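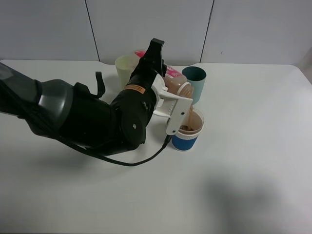
A demonstration is the first contact most people have with a working robot, and it is also where many buying decisions start. Chapter 10 dealt with written specifications. In this chapter we go to see a machine at work and learn what to look at while we are there. The task may be as ordinary as the one on the opening page, where an arm tips a clear bottle and pours a brown drink into a paper cup with a blue sleeve. A person does the same without thinking. For a machine it involves finding the bottle, closing on it firmly enough, tilting it at a sensible rate and stopping in time, and each of these can be watched by a visitor standing at the table.

After working through the chapter you should be able to:
prepare for a visit to a demonstration or open day
keep useful notes while a machine is running
tell the difference between what you saw and what you were told
write a visit report of two pages or fewer

11.1 The Galtgate open day

The case used throughout this chapter is an open day held at the Galtgate site of Dimitriou, a firm that builds serving and table-clearing equipment for canteens. Two parties attended. One came from Cesten, a catering contractor with kitchens in schools and offices. The other was a group of second-year students from Piswood College, led by their tutor, Chrysanthi Rallis.

Visitors were let in at ten o'clock in small groups. Each group had a short talk in the canteen, then twenty minutes at the demonstration table, then time for questions. Nektarios Sarantis gave the talk and Vasiliki Theodorakopoulos ran the table. The Cesten party was made up of Lambros Vlachopoulos, who looks after equipment purchasing, and Anežka Danko, a kitchen manager.

The programme listed three activities: pouring a drink, inspecting used cups, and picking up bottles from the table. Dimitriou stated in the handout that the pouring routine had been run 3,000 times before the open day. The handout did not say how many different bottles had been used, or how many of the runs had needed a person to step in. Keep this in mind when you reach section 11.4.

11.2 Before you go

Write down what you want to find out. A visitor who arrives without questions will leave with the host's answers to the host's questions. The Cesten party had a sheet with five:

Which cups and bottles can it handle without being set up again?
What happens when something is not where it should be?
How is a dirty cup told apart from a clean one?
How long does one pour take from start to finish?
Who cleans the gripper, and how often?

The students had been asked to prepare a sketch plan of a serving counter, with measurements, so that they could compare the reach of the arm with the space in a real canteen. Several had left out the depth of the counter. They had to estimate it on the day, and their reports suffered for it.

Find out in advance whether you may take notes, photographs or video, and whether you will be asked to sign anything. Wear flat shoes. Tie back long hair and leave scarves and lanyards in the cloakroom.

11.3 At the table

Stand where you can see the gripper and the object together. If there is a screen showing the view from the camera on the wrist, divide your time between the screen and the table. The two tell you different things. From the side you see how the arm moves and how close it comes to the other items. From the wrist camera you see the material the control software has to work with, and it is often a good deal poorer than visitors expect.

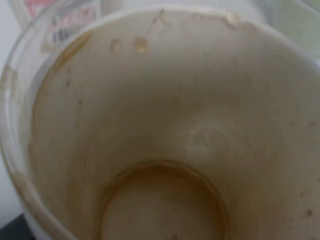

Figure 11.1 Wrist camera view into a white plastic cup, with brown residue on the wall and a darker ring around the base.

Look at Figure 11.1 for a minute before reading on. The cup has no liquid in it, but it is plainly not clean. You can make out a long streak down one side, a pair of small round spots near the top of the wall and a crusty patch close to the rim. The picture is soft, and the finer marks are hard to separate from the blur. On the other side of the wall there is a paler, hazy area. It could be thinner residue or it could be scratching, and a rule that sorts cups into clean and dirty has to give an answer either way.

Danko asked what would happen to a cup that was stained but had been through the dishwasher. Theodorakopoulos answered that the inspection routine looks at colour and does not know the history of the cup, so a permanently stained cup would be rejected every time. Cesten replaces its plastic cups once a year, and by the spring most of them carry some staining. For this customer the answer mattered more than anything in the talk.

Note the form of the exchange. The visitor described a situation from her own kitchen and asked what the machine would do. Questions of this kind are easier to answer truthfully than "How accurate is it?"

The third activity was picking up bottles. Clear and translucent containers are a well-known difficulty, and it is worth asking to see them handled at any demonstration you attend. 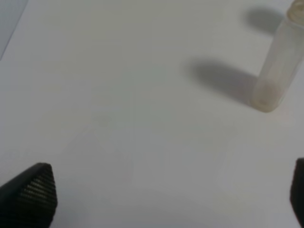 Figure 11.2 Wrist camera view of a translucent bottle at the upper right of a pale grey tabletop. Parts of two black gripper fingers are visible in the lower corners.

In Figure 11.2 the grey of the table comes through the body of the bottle. Its base and its neck are more strongly coloured and stand out better. The two shadows to the left have soft but visible outlines, and in places they are easier to find than the bottle's own sides. Software that looks for dark shapes against a light table may well settle on a shadow. The fingers are wide apart and neither touches the bottle, so a good exercise is to mark on a copy of the figure where you would close them and to explain your choice.

11.4 Seen, told and assumed

The notes made at a demonstration fall under three headings. Draw three columns in your notebook before you arrive and use them.

Seen. Events you watched yourself, with the time if you have it. "Poured from clear bottle into paper cup" belongs in this column.

Told. Statements by the host, printed or spoken. The 3,000 runs belong here. So does the answer about stained cups.

Assumed. Anything you have filled in for yourself. If you watched the arm pour from one bottle and wrote "pours from bottles", the plural is an assumption.

Vlachopoulos kept his notes in this way and allowed us to use them. His first page has eleven entries, four of them in the third column. Back at the office he turned those four into questions and sent them to Sarantis by email. Two were answered the same week. One needed a further test with Cesten's own cups, and the last, on the cost of spare gripper fingers, was still open in May.

The student reports were less careful on this point. A common sentence was "The robot can tell when a cup is dirty." Rallis returned these for rewriting and asked for the cup, the view and the result to be named. The rewritten sentences were longer and much more use to a reader who had not been at Galtgate.

Activity 11A

Work in pairs. One of you carries out a simple kitchen task slowly, such as pouring from a bottle into a cup – water will do. The other keeps notes in three columns. Swap over, then compare both sets of notes and move any entry that is in the wrong column.

11.5 Asking for a repeat

A single run shows that a task is possible. To learn whether it is dependable you need to see it again, preferably with something changed.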